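You are here: Home > News > Operations

Busumon sets budget for second robot cell, holds off on larger order

Busumon will buy one more robot arm for its sorting and kitting work this year and put off a decision on a larger order until spring, the company said in October. The plan replaces an earlier proposal to equip the whole packing hall at once.

Operations manager Houda Zaki said the first quote, from the supplier Alel, covered eight arms with tables, guarding and two years of service. The company asked for the same offer broken down by station and found that the arms made up less than half of the total. Wiring, floor work and staff training accounted for most of the rest.

"We had a line for the robot and a line for everything else, and the second line kept growing," Zaki said. "Now every station has its own sheet."

Under the new plan, Busumon has set aside $3,650 for end tools and spare parts and another $2,000 for training. The price of the arm itself is still being negotiated and was not released. Hamdy, a local machine shop, will make the fixtures and has agreed to hold its prices through the end of the year.

Valdir Aguiar, who runs the test bench, asked for a separate line for tables and work surfaces. The original proposal assumed that existing packing benches could be reused. Two of them were measured in August and were not level enough, and bolting an arm to either one would have meant rebuilding the top.
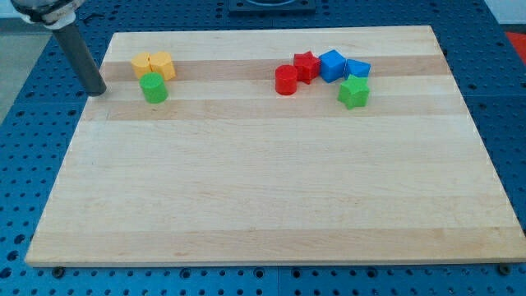 Tool costs are the part of the budget most likely to change, according to Aguiar. Each type of end tool has to be priced with its mount and at least one spare, and the company does not want to stock tools it may never use. Bench work is being done with a plain rod on the arm and colored blocks on a wooden board, with cylinders, stars and a cube among the shapes. The perforated table under the board is the type listed in the new plan, and Hamdy has been asked to quote on fixtures that match its hole pattern.

A service contract with Zesine is also under review. The current draft includes 50 hours of on-site support, which purchasing lead Ilham Ramadan wants to split over two budget years.

Final quotes are due at noon on the last working day of the month. Ramadan will send the completed sheets to the finance office, and the order for the second cell will be placed once they are signed.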